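Hilo: cómo le estamos enseñando tareas a un robot a mano y por control remoto, primero en simulador. Va por partes porque me lo habéis pedido varios en privado.

1/ La tarea de este mes es la más simple que tenemos: coger un bloque azul de una mesa y volver a dejarlo. Cámara en la muñeca, pinza negra de dos dedos, todo en simulación. 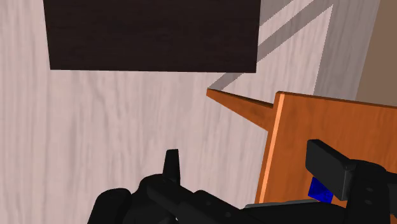
2/ El montaje. El operador se sienta delante de una pantalla con un mando en la mano derecha. Mueve la muñeca y el brazo simulado la sigue. El gatillo abre y cierra la pinza. Con la mano izquierda tiene un pedal de mesa para empezar y terminar la grabación. El software se llama Ekix y lo escribimos nosotros, con todo lo bueno y lo malo que eso implica.

3/ A cada intento grabado lo llamamos demostración. Guardamos la imagen de la muñeca, la posición del brazo, la apertura de la pinza y la orden que mandó el operador. La orden y la posición no coinciden nunca del todo, hay que guardar las dos.

4/ Para esta tarea hicimos 60 demostraciones. Descartamos 10. Las que se quedan fuera son casi siempre por lo mismo: el operador se para a pensar con la pinza encima del bloque. El modelo aprende también esa pausa y luego se queda quieto encima del bloque sin bajar.

5/ Por eso la primera norma para quien teleopera: decide antes de empezar a grabar. Mira la mesa, piensa por dónde vas a entrar, pulsa el pedal y hazlo de un tirón. Si dudas a la mitad, corta y repite.

6/ Segunda norma: no vayas rápido. La gente que viene de videojuegos lo hace muy bien y demasiado deprisa. Grabamos a una frecuencia fija, y un cierre de pinza brusco ocupa tan pocos fotogramas que el modelo apenas lo ve.

7/ Tercera: entra siempre con el bloque a la vista. Con la cámara en la muñeca, un dedo puede tapar parte del objeto cuando te acercas. Si el operador está mirando la vista general y no la de la muñeca, sabe dónde está el bloque, pero el modelo no tiene esa información.

8/ Este punto nos costó un mes de discusiones. Al final Sunil Jayasinghe propuso quitar la vista general de la pantalla y teleoperar solo con la de la muñeca. Al principio es incómodo y se falla más. Las demostraciones salen mejores. Lo dejamos así.

9/ Lo de "a mano". En el laboratorio tenemos también un brazo real, y ahí se puede hacer de otra manera: se ponen los motores en modo libre, agarras el brazo y lo llevas tú por el recorrido. Para trayectorias largas es más natural que el mando.

10/ El problema es que tus manos salen en la imagen. Lo que hacemos es guiar el brazo una vez, guardar el recorrido y reproducirlo sin nadie al lado. Lo que se graba para entrenar es la reproducción. Lleva el doble de tiempo.

11/ En simulación no hay modo libre, claro. A cambio puedes volver atrás. Si el operador falla en el agarre, Ekix rebobina 2 segundos y sigue desde ahí. La parte mala se marca y no entra en el entrenamiento.

12/ Qué cambiamos entre una demostración y otra: la posición del bloque, su giro y el ángulo de la luz. Las sombras importan más de lo que yo creía. Con la luz fija, el modelo se aprendía la sombra de los muebles y la usaba como referencia para situarse.

13/ Lo que no cambiamos todavía: la mesa y el suelo. Ya sé que habría que hacerlo. Está en la lista, después de arreglar el temblor del mando.

14/ Sobre el temblor: es la mano humana, no el aparato. Filtramos un poco la señal, pero si filtras mucho aparece retraso y el operador empieza a corregir de más. Estamos en un punto intermedio que no le gusta a nadie – ni a los que operan ni a los que entrenan.

15/ Turnos. Nadie teleopera más de 23 minutos seguidos. El número salió de mirar cuándo empezaban a subir los intentos descartados en nuestros registros. No tiene más ciencia y en otro equipo seguramente sería otro.

16/ Lo siguiente es Dircombe, que es como llamamos internamente a la tarea de apilar. Un bloque encima de otro. Ahí soltar importa tanto como coger, y con el mando se suelta bastante mal. Probaremos con un gatillo más largo.

17/ Me preguntan si publicaremos los datos. Los de simulación, sí, en diciembre si acabamos de limpiar las etiquetas. Los del brazo real todavía no lo sé.

18/ Si alguien ha teleoperado solo con cámara de muñeca y ha encontrado una forma decente de juzgar la profundidad, que me escriba. Nosotros nos guiamos por las sombras y cuando cambia la luz se nota.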